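Chanida Duangkaew
17 October 2022

ok thread on putting up a backdrop when you rent and can't drill anything. did four of these this year, mostly birthdays, one retirement

1/ fabric first. buy more width than the wall. always. I got exactly wall width for my cousin's party in Dumthorpe and it looked like a bath towel

2/ black hides everything. white shows every fold and also whatever ugly paint is behind it. learned that one the expensive way

3/ STEAM IT. the night before. if you skip this you will be looking at those creases in every picture for the rest of your life

4/ clips over tape. tape lets go at hour two, right when the cake comes out. small binder clips are fine, nobody's aunt is inspecting the top edge

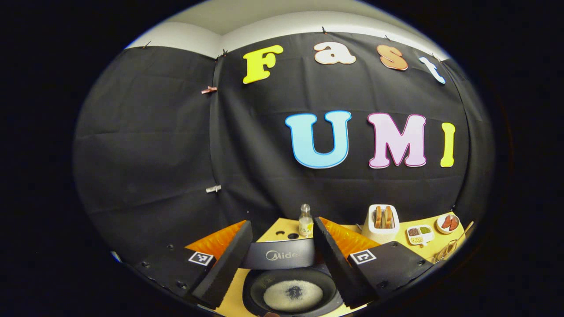
5/ letters – lay them out on the floor before anything goes up. take a phone pic. then copy the pic. I spelled a kid's name wrong in front of his grandmother, so

6/ bubble letters read better from across a room than skinny script ones. script is pretty up close and mush from the couch

7/ money. my last one was 157 all in, and most of that was fabric. Trevor Bouchard quoted somebody over 400 for the same size wall. Trevor does nice work tho, no shade

8/ lighting: turn off the ceiling light if you can and put a lamp on each side. overhead makes everyone look tierd

9/ taking it down: fabric off LAST. letters in a flat box, not a trash bag. mine got bent in a trash bag and now the R has a limp

10/ people keep asking where I get fabric. Sawatzky, the remnant bins in back. go early, bring a tape measure bc the labels lie

ok gotta run, will answer questons tonight. someone remind me to do balloons next – I have opinions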